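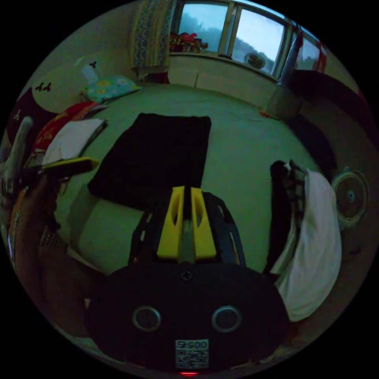
Step 4: Folding Laundry with the Fament Hand-Held Gripper

If you came in from the first three parts (unboxing, charging, and pairing), welcome back! This is the part I've been wanting to write since the kit arrived. If you landed straight on this page, you need a charged Fament, the Kolora app installed, and a pile of clean clothes. The bed is a great place to work. It gives you room to spread out, and the sheet has just enough grip that things don't slide away from the fingers.

I've been using the two-finger version, the one with the yellow fingers. They stand side by side with a narrow gap between them when you're ready to go, and each one has a long oval opening in it. Fament sells stiffer fingers too, but for cloth I would stay with the ones in the box.

What you need

The gripper, charged
The Kolora app, with a new session open
One plain piece of cloth to start on, a towel or a T-shirt
Clothes for later, in a pile off to one side
A room with good daylight, or two lamps if you work at night

Set up the bed

Pull the sheet flat first. You don't need hotel corners, but a deep wrinkle under the cloth will get pinched along with it, and then you're folding your bedding. Choose one clear patch in front of you and keep it for folding. Unfolded clothes go on the right, finished ones on the left (swap that if you're left-handed). I like a dark towel on a pale sheet for the first runs. The edges are so easy to see, for you and for anyone going through the recording afterward.

Open a session

1. Wake the gripper and wait for the app to find it. With more than one unit in the house, check the number on the label above the QR code. Mine says 5900. You can scan the code too, which is quicker than picking from the list.

2. Name the session something you'll recognize in August. "Towels, bed, daylight" is a good name. "Test" is a terrible name, and I have a whole folder of them.

3. Hold the gripper over the bed, then squeeze the handle and let go a couple of times. The fingers should close and open evenly. If one lags, stop and check the small screw on the body just below them. Snug is enough!

4. Press record.

Make the first fold

Start with the cloth lying flat and square to you. Come in low from the near side with the fingers pointing forward, and slide the tip of one finger under the edge. Let the other come down on top. Squeeze gently. You want one layer of cloth, and you'll feel it when you've got two, as the whole thing starts to drag.

Lift only a few inches. Carry the edge over to the far side in a low arc, set it down, and open the fingers before you back away. That last bit took me longer to learn than everything else put together. My hand wanted to leave while the fingers were still closing up on a thread, and every fold came undone behind me.

Now do the same from the side, and you have a square. Smooth it with the backs of the fingers if it puffs up. Then lift the whole thing from the folded edge (never the open one, or it pours out like a napkin) and move it to the finished side.

Repeat until you stop thinking about it. For me that was the second evening. Keep the speed down the whole time – slower than your own hands would go, slower than feels natural.

Move on to harder things

Shirts are next. Fold the sleeves in first, one at a time, and treat what's left like a towel. Big, light pieces such as pillowcases and thin sheets are lovely practice, but give them space, and if there's a fan near the bed, turn it off before you start. Patterned fabric is a fun challenge, too. It's harder to tell an edge from a stripe, and you'll find yourself leaning in to look.

Socks I'm still working on. Davina Baxter, who writes the Dotarton tool pages, pairs them by pinching both cuffs together and flipping only one. I've managed it twice.

Check the recording

Kolora lets you scrub through a session right on the phone. Look for two things: whether the fingertips stay in view during the grab, and whether your free hand wanders in. If it does, trim that piece or do the fold again. A full session of mine holds 450 short clips before the app asks me to upload, and I've never come close to filling it in one go.

How it's holding up

I love this thing. The weight sits well in the hand, the squeeze is light, and the wide, round view shows nearly the whole room. I do have a few gripes. The handle gets warm after a long run, and the app drops the connection if you take your phone into the next room. The carrying case is also a tight squeeze with the fingers attached, so I pop them off.

Against the older Dow unit I started with, the Fament wins easily on cloth. The Dow has a stronger pinch and I still grab it for jars and boxes, but its fingertips are so thick that getting under a hem was a chore.

Part 5 covers hangers and drawers. Before you go on, save your session, plug the gripper in, and wipe the fingers with a dry cloth to get the lint out of the oval openings.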